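Section 4: Getting the Zistetti 600 home blood pressure monitor set up
Last revised Jan 13, 2025, by Joseph

If you've come straight from Section 3, you've got the monitor, the cuff, the air hose and the batteries out of the box, and you've thrown away the wrong bit of cardboard (I did, and had to fish the quick card out of the recycling). This section gets you from there to a first reading you can write down. Give yourself half an hour for it, and please don't do it right after a big cup of coffee!

I wrote these pages for the Storkside lending kits. If you bought your own monitor, everything works the same, except that the kit bag has a spare cuff in it and yours probably won't.

4.1 Batteries and clock

1. Turn the monitor over and slide the battery door toward you. It's stiff the first time.
2. Put in the four AA batteries, following the little plus and minus signs. All four new, please, with no half-used ones out of the TV remote.
3. Close the door and turn the monitor back over. The year starts blinking.
4. Press the arrow button until the year is right, then press SET. Do the same for the month, the day, the hour and the minutes.
5. Press SET once more to save. The display goes back to a row of dashes.

Note: If you press the arrow too many times and sail past the month you wanted, you have to go all the way around again. I've been to April and back more often than I'd like.

Note: The clock resets when the batteries have been out for a while. Your saved readings stay put, but anything new gets the wrong date until you set it again.

4.2 Picking the cuff

The gray cuff is the regular adult size. The blue one in the kit bag is the large. Size matters more than I ever imagined before I started doing this — a cuff that's too small can push your numbers up quite a bit.

1. Wrap a tape measure around your bare upper arm, halfway between the shoulder and the elbow.
2. Check that number against the range printed on the inside of the cuff.
3. If you land right on the line between two sizes, ask at your clinic which one to use.
4. Push the hose plug into the socket on the left side of the monitor until it stops. There's no click, so don't wait for one.

Caution: Don't put the cuff on an arm with an IV line or a dialysis fistula, or on the side where you've had lymph nodes removed, unless your doctor has told you it's okay. If both arms are a problem, stop here and call the clinic.

4.3 Choosing your spot

Pick one place at home and stick with it. You want a chair with a real back, something to rest your arm on, and no TV blaring. The kitchen is fine as long as nobody's running the blender.

Dining tables tend to be a nice height. Coffee tables and side tables can be low, and then your arm hangs down below your heart and the reading comes out higher than it should. A firm pillow or a folded towel under the forearm fixes that. 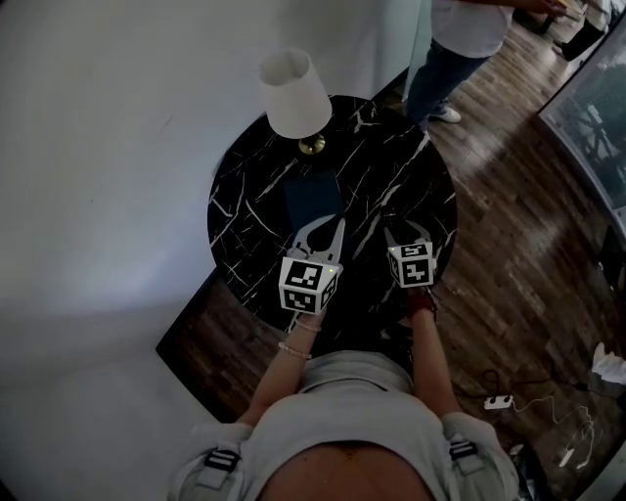
Round side table in black marble.

1. Put the monitor where you can see the display without twisting.
2. Sit down and rest your arm so the middle of the cuff will be level with your heart.
3. Check that the hose isn't kinked or pinned under your elbow.
4. Put your logbook and a pen within reach. (Getting up to find a pen between readings means starting over with the rest period. Ask me how I know.)

4.4 Putting the cuff on

1. Use the bathroom first if you need to. A full bladder really can raise your reading.
2. Take your arm out of the sleeve. Rolling a tight sleeve up works like a tourniquet, so if it won't roll loosely, take it off.
3. Slide the cuff up your arm until the bottom edge is an inch above the bend in your elbow.
4. Turn it so the hose runs down the inside of your arm toward your middle finger.
5. Close the fastener. You should be able to get two fingertips under the edge, and no more than that.

First-timers nearly always put it on too loose. If the cuff puffs up like a life vest and slides around, take it off and try again.

4.5 Your first reading

Skip coffee, cigarettes and exercise for the half hour before this.

1. Sit with your back against the chair, both feet flat on the floor and your legs uncrossed.
2. Sit quietly for five minutes. No phone, no chatting, no crossword.
3. Press START. The cuff squeezes, holds, and lets go bit by bit. It's snug, and a few people find it a little uncomfortable.
4. Keep still until you hear the long beep.
5. Write down the top number, the bottom number and the pulse, in that order.
6. Wait one minute and do it again. Write that one down too, even if you liked the first one better!

The monitor keeps the last 90 readings and then starts writing over the oldest. If you use the Trovham app, you can send them across before that happens (pairing is in Section 5). I still keep the paper log. Doctors seem to like paper, and so do I.

Note: One odd number doesn't tell you much. My bottom number came up as 93 the first morning I tried this, I'd just carried groceries up the stairs, and I'd skipped the rest period completely. Log what you see, take your readings at the same times each day, and bring the whole log to your appointment.

Caution: If the top number is over 180 or the bottom number is over 120, rest and measure again after at least a minute. If it's still that high and you feel fine, call your doctor right away. If you have chest pain, shortness of breath, back pain, numbness, weakness, a change in your vision or trouble speaking, call 911.

Caution: Please don't stop, skip or double any medicine on the strength of what the monitor says. Talk to whoever prescribed it.

4.6 If it doesn't work

Display stays blank: one of the batteries is in backward. Check all four.

Cuff won't fill: the hose plug isn't all the way in, or the cuff is too loose.

Code 219: the monitor picked up movement. Relax your hand, stay quiet, wait a minute and press START again. If you get it three times running, try the other arm, as long as that arm is safe to use (see the caution in 4.2).

Heart symbol flashing: the monitor noticed an uneven beat. Talking or moving can do it. Note it in the log, and mention it to your doctor if it shows up again.

Cuff won't let go: press START to stop the pump, or just pull the fastener open. You can't hurt the monitor that way.

When you're done, coil the hose loosely and lay it on top of the cuff. Wrapping it tight around the monitor cracks it near the plug, and replacement hoses take forever to come. Go on to Section 5 if you want the app, or skip to Section 6 for cleaning.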